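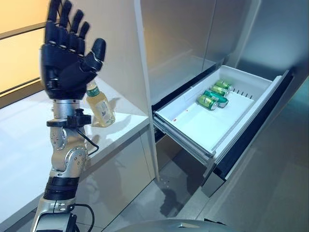

How I clean out a pull-out fridge drawer

I put this off for months at a time (I did mine in May and then not again until the holidays), and every single time I'm surprised by how quick it is. Give yourself 30 minutes, clear a bit of counter right next to the fridge, and put some music on.

What you need: dish soap, baking soda, two soft cloths, an old toothbrush and a cooler bag if your kitchen runs warm.

1. Pull the drawer all the way open and take everything out. Stand the bottles up on the counter and wipe each one as you go, especially the bottoms – sticky rings are where most of my mess comes from. Check the dates while you're at it!

2. See if the bin lifts out. Mine does, with a little tilt toward me, but my sister's old Kaplan had hers screwed in and we cleaned it in place. Don't force it. Look in the manual first.

3. Mix a spoonful of baking soda and a squirt of dish soap into a bowl of lukewarm water. Skip the hot water on cold plastic, it can crack (ask me how I know).

4. Wash the bottom of the bin, then the sidewalls, then go into the corners with the toothbrush. White plastic shows everything, so tea and berry stains may need a baking soda paste left on for ten minutes or so.

5. Run a damp cloth along the front rim and the seal behind it. Crumbs love it in there.

6. Rinse with a clean cloth and dry it really well before anything goes back in.

7. For stainless steel fronts, wipe in the direction of the grain with a barely damp cloth, then buff dry. I used to buy the Grernier spray for this and now I mostly don't bother. Glossy counters and cabinet fronts get the same damp-then-dry treatment, or they streak like crazy.

When you reload, put tall bottles at the back and keep one side free for leftovers. I don't line the bin anymore – the mats slid around and trapped spills underneath, and then I had two things to wash.

Posted December 25, 2021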